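开个串，更新一下工坊那套双臂的进度。拖太久了，从一月拖到现在，先道歉

1/
上次说到夹爪闭合的时候两个指尖对不齐，右边总比左边高一点点。查了两晚上，最后发现是我自己装的时候垫片放反了。。。对，就这么蠢

2/
拆了重装。M3螺丝滑了一颗，用橡皮筋垫着拧出来的，老办法还是好使。新手指重新打了一版，加了一条加强筋，壁厚没动。打印参数有人要的话我回头贴，现在手边没有

3/
腕部相机也换位置了。原来装得太靠后，画面里一大半是自己的底座，啥也看不见。现在往前挪了16毫米，角度压低一点，指尖刚好落在中间。底座还是会占一块，认了，再往前挪线就不够长

4/
线的问题单独吐槽一句：腕关节转到底会扯USB，扯一下就掉线，掉线就得重启整个节点。现在留了个大弯，用魔术贴绑在小臂上。丑，但是今天一下午没掉过

5/
遥操作这边换成头显加手柄了。之前是拿键盘点，点到手指抽筋，夹个杯子要半天。换完之后第一感觉：哇。第二感觉：晕。坐着比站着好很多，建议大家都搞把椅子

腕部相机现在的视角，刚存的一张，指尖基本对上了：

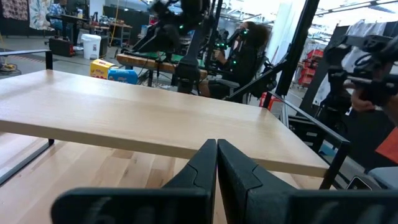 夹爪指尖快碰到一起，后面戴头显坐着的好像拿着手柄

6/
延迟。评论区问最多的就是这个。我测下来腕部相机到头显53毫秒，俯视那路更慢，没认真测。53其实能用，抓大件没感觉，对孔的时候就会过冲，手要放慢

7/
相机跑30帧。试过往上调，小电脑直接风扇起飞，画面反而一卡一卡的。调回30，老实了

8/
控制程序那个仓库我起名叫Hirneo，没有含义，键盘上乱敲出来的。代码很乱，注释一半中文一半英文，整理完再放。别催别催

9/
坐标系搞错了一次，差点出事。手柄往左推，臂往右走，而且是全速。还好急停就在手边。教训：改完映射先把速度限到最低，空跑一遍，手放在急停上再说。我这次是改完直接上的，不要学我

10/
限速现在写死在配置里，改映射之后会自动回到低速档，要手动解锁才能提。多一步操作，烦是烦点，安心

11/
有人问立柱。立柱和桌子是分开固定的，一开始图省事想直接夹桌板上，臂一加速整张桌子跟着晃，相机画面像地震。分开以后好多了，还有一点点抖，怀疑是底下那几颗螺母没拧死，明天再查

12/
桌面是木头的，有朋友说反光会影响视觉。确实会，靠亮的那一边曝光经常飘。试了锁曝光，暗的地方又太暗。目前的办法是锁一个中间值凑合用，下一步想搞块哑光的垫子铺上，哪位有推荐的丢评论区，别太贵

13/
试夹成绩（今天的，没有挑）
软的东西：可以
方盒子：可以，侧着放的不行
薄片：完全不行，指尖太尖了，捏不住直接弹飞
螺丝刀：看运气

14/
薄片那个我想在指尖内侧贴一层硅胶，0.5的和1的都买了还没到。贴了以后闭合的零点又得重标，想想就头大

15/
说到标零点，现在流程是：断电，手动合拢，上电，记编码器，存文件。存文件那步我忘过两次，重启之后夹爪以为自己是张开的，然后继续往里夹。。。电机烫得能煎蛋。现在加了电流上限，超过就松手

16/
花费还没算清楚，下次单开一条。舵机是大头，打印件几乎不要钱，头显是本来就有的所以没算进去（自欺欺人）

17/
接下来要做的，按顺序：
查立柱螺母
贴硅胶，重标零点
俯视相机的延迟好好测一遍
把线换成长一点的，带直角头那种
录9组完整的抓取，看看数据能不能用

18/
补一条，刚才有人私信问为什么不直接买成品夹爪。贵。而且自己打的坏了半小时就能换一根手指，买的坏了要等返修。我已经撞断三根了，你们算算

19/
另外俯视相机的支架图纸找到了，在旧硬盘里，晚点传。文件名叫“最终版2改”，别问最终版1在哪

先这样，去吃饭了，评论晚上回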